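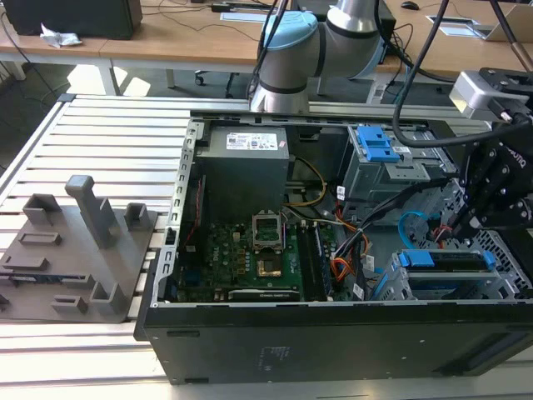
Chapter 4
Inside the Case

Most people own a computer for years without once taking the side off. They assume the inside is either very tidy or very dangerous. It is mostly cables.

In this chapter you will lay a desktop tower on its side, name its main parts, and learn which ones come out without a fight. We begin with the power supply, move on to the motherboard and its processor socket, and finish at the drive bays, where the blue plastic latches live and fingernails go to die.

Before you start: shut down, unplug, and read Section 3. Ebbe Aasen, who taught this course before me, skipped Section 3 once and still brings it up at lunch.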